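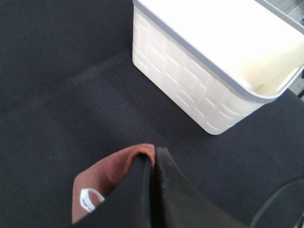
What do you buy when you buy a laundry arm kit for a teaching lab?

Mostly you buy an arm, a gripper and a wrist camera that already agree with each other, plus software to record what they do. The skill of picking up clothes is not in the box. It has to be trained or programmed by your group, and this is the work of the second half of the course.

Handout 4: Comparing two kits for soft objects
Course notes by Şükran Başaran
Version of October 31, 2020

4.1 The two kits

We compare Vondik and Marulanda. Both are sold as complete sets for one table or one low surface. Vondik comes with a two-finger gripper and a fixed cable length. Marulanda comes with the same type of gripper, but the fingers can be changed with two screws. The department has one of each, and the groups will exchange them in December.

The maker of Vondik gives a payload of 500 grams. Marulanda gives 200 grams with the long fingers. For a T-shirt or a small towel both are enough. Please remember that wet cloth is much heavier than dry cloth, and we work only with dry cloth.

4.2 The task

The robot takes one piece of clothing from a soft surface and puts it in a plastic basket. We call it one trial. A trial is good if the whole piece is inside the basket and the gripper is open again. If a sleeve hangs over the rim, write "partial".

Each group makes 100 trials per kit. Do not delete the bad ones. A report which has only good trials cannot be graded.

4.3 What to look at in the wrist view

The wrist camera moves together with the gripper, so the fingers stay at the same place in the picture and everything else moves. Students often find this strange in the first hour. Three points for your notes:

Dark fingers over a dark fabric have little contrast. A reddish-brown cloth between them is easier to find than the fingers themselves.

A white basket can become too bright on the inside. Lower the exposure until you can see the inner wall, then check that the fabric is not fully black.

A label on a garment is a small bright area. A simple threshold program can take it for a part of the basket.

4.4 Software

Both kits can be used with Stimden, which we have on the lab computers. With Vondik the connection worked at the first try. With Marulanda I had to set the camera delay by hand, and 205 milliseconds gave the best result. Start from this value and write down your own.

4.5 My opinion until now

For beginners I prefer Vondik. The manual is shorter and the stop button is easier to reach. Marulanda is better for a group that wants to change the fingers, but its cable needs more attention when the arm turns.

4.6 To prepare

Read the safety pages of both manuals. Bring one cotton garment per group. The baskets are in the Histon room, on the shelf next to the door.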